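Spending the Arm Budget, Part Two

So the second arm is going to happen! Last time I wrote about getting the first one bolted down, and a few of you asked what all of this costs and how I decide what comes next. I finally sat down with the spreadsheet over a long November evening, and I'm having far too much fun with it.

The big line is the arm itself, and I've got two quotes. Kiiskinen wants a bit more up front but includes the controller and a spare set of fingers. Clultley is cheaper on paper, except the lead time is 10 weeks and the mounting plate is extra (why is it always extra?). I'm leaning Kiiskinen. The spare fingers alone won me over.

Then there's the small stuff, and wow, does it add up. Cable clips, a longer power lead, a proper e-stop on my side of the table. I priced the whole pile at Produs and it came to 94 dollars before shipping. I've set aside 75, so the fancy cable sleeve can wait for spring.

The best value so far is the toy kitchen stuff. Some 60 dollars covers plates, bowls, fake fruit and a few bottles, which gives you loads of different shapes to grab. Round things, flat things, bendy-looking things! I'd buy more of these before I bought a nicer gripper, any day.
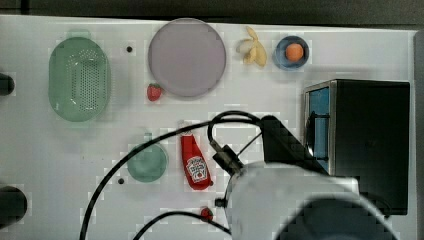

Arm, ketchup, strawberries, banana. Cable management is on the list, I promise.

What I still can't decide is the table. Two arms need more reach between them, and I'd love a bigger top with holes already drilled. Wamgate will cut one to size if I send a drawing, so that's my job for tonight. If you've ordered from them, tell me how thick you went and whether it wobbled!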